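Keeping a small kitchen running

4 min read

28/01/2024

Tiburcio Rosales has managed the lunch kitchen at Jaramillo for 19 years. It sends out 112 meals on a normal weekday, most of them to older people who live within a few streets. He learned to cook from an aunt and learned to do the books from nobody in particular.

"The cooking is the easy part," he said. "Rice, beans, soup, a piece of chicken. What wears you out is the ordering."

He buys dry goods once a month and vegetables twice a week. In December the price of onions went up and he switched to leeks for a while. There were complaints.

"People told me the soup tasted fancy," he said. "They didn't mean it kindly."

Rosales keeps the menu on a 20-day cycle so that regulars don't get the same dish on the same day each time. Leftover rice goes into the next day's soup or it isn't kept.
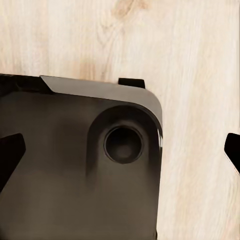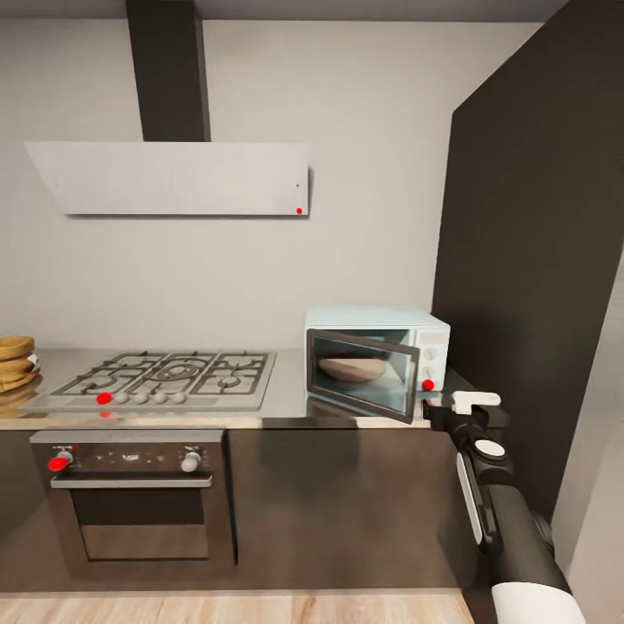 A long metal countertop, with the gas cooktop under the hood.

Money and deliveries

Balakrishnan Joseph handles the deliveries. He drove a bread van before this and still starts at five in the morning.

"I go to the people on the top floors first," he said. "My knees are better early."

Last year the kitchen spent $2,000 on insulated bags, the biggest purchase Joseph has asked for. He had wanted them for a long time - the old ones had broken zippers and were held shut with tape.

Rosales would like to add a Saturday meal but doesn't have the cooks for it. He plans to ask again in the spring.

"If two people say yes, we start," he said. "It'll be soup."

Related
Brallell bakery changes its opening hours
What to do with too many leeks
A morning on the Indus Street bread route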